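**Kaltley Nanix – wrist-view perception and grasp planning module**

Product page, revised 13/01/2025

Nanix is a software module that takes a single wrist camera stream and returns ranked grasp poses for objects on a flat surface. It runs on the arm controller's companion PC and talks to the motion planner over a local socket. No fixed overhead camera is needed.

The module has two stages. The first separates objects from the work surface and marks which outlines are complete and which run out of view. The second proposes grasps for complete outlines only. Partial outlines are passed to the view planner, which requests a short wrist move and tries again. The size of that move is set by `view_step` and the number of attempts by `view_retries` (default 2).

Plain, pale surfaces are the harder case for the first stage. There is little texture to track between views, and soft shadows can be taken for object edges. The shadow filter is on by default and should stay on for white or light grey tables. 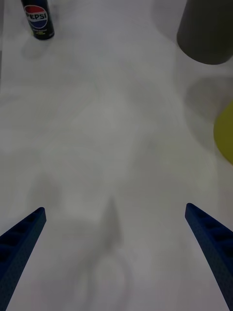
*Wrist view over a white table, gripper open: a Pepsi can at upper left, a dark grey cylindrical object at upper right and part of a yellow-green object at the right edge.*

The gripper's own fingers are removed with a self-mask before segmentation. A mask is built once per finger set with the `nanix-mask` tool, which steps the gripper from closed to fully open and stores an outline for each position. Repeat this after changing fingers or moving the camera mount. Masks made with version 1 will not load.

**Specification**

| Item | Value |
|---|---|
| Input | One colour stream, with joint states |
| Output | Ranked grasp poses, object outlines, view requests |
| Grippers | Parallel, two fingers |
| Outline buffer | 1,000 entries |
| Installed size | 972 MB |
| Current version | 2 |
| Configuration | Plain text file, reloaded on save |

**Blur handling**

Each picture is scored for sharpness on arrival. Those below `min_sharp` are used for tracking but not for new grasp proposals. If the arm moves quickly between views, raise the settling time before lowering the threshold – a low threshold gives more proposals, with worse edge positions.

**Limits**

- Clear glass and mirror finishes are not supported.
- Stacked objects are reported as one outline.
- Labels and printed text are not read. Objects are handled by shape alone.

**Ordering and support**

Nanix is licensed per arm. The Lornero planner plug-in is included; the Fülöp plug-in is supplied separately and is due for update in May. Integration questions go to Tibor Csonka at Kaltley. Please attach the log folder and the current mask file.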